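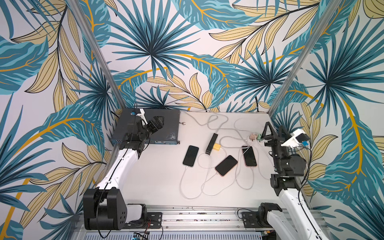 Jan 23, 2020

Bench 2, phone charging and cable handling

Object set today is the three smartphones, each on its own cable. White surface wiped before start. Leaf wallpaper stays up on all three sides until Dinesh Amin finishes his background comparison.

Cables. Junhao's complaint from last week was that a phone pushed sideways drags its cable, and the cable then pulls on whatever is next to it. Measured free length from plug to first fixed point at 30 cm and then at 70 cm. At 30 the phone comes back toward the anchor when let go. At 70 it stays put, but the spare length folds over itself. Will try something in between once the other leads are in. Did not tape anything down, Hema wants the leads free.

Charge log. Phones labeled A, B, C on paper only, no stickers on the backs (residue last time). A and B came up on the first plug-in. C needed reseating twice. Lint in the port, cleaned with a wooden pick, fine after that. If C drops out again, swap the lead before blaming the phone.

Screen timeout set to the shortest value on all three. Notifications off, vibration off. B had vibration on for alarms only and walked 4 mm across the surface at 10:15. Added to setup sheet.

Gray box, back left. Stays where it is. The lid is scuffed near one front corner and Lakshmi asked if that was us. It was not, it is in the August intake notes. Do not rest phones on the lid, they slide.

Plug-in cycles. Ran 192 by hand between us with the Prestura leads, to get a baseline for connector wear. Running total for this lead type is now 679. Fit on A is noticeably looser than at the start of the week. B and C no change I can feel. Sreekumar has the pull gauge and will put numbers on it. Until then "looser" is my thumb and should be read that way.

Kandasamy leads not in yet. Order went through Revau, no ship date.

Open:
- intermediate cable length, cut one sample
- pull gauge back from Sreekumar Thevar
- ask Hema Poojary if cases go on for the next set, bare backs are slippery
- spare pick for ports, the current one is splitting
- Lakshmi Thampi to copy the August note about the lid into the bench file

Left all three on charge at 17:40. A at full, B and C still climbing. Junhao Yuan is in first tomorrow and will unplug.

We use cookies to keep you signed in to the notebook and to remember your page settings. Accept | Manage preferences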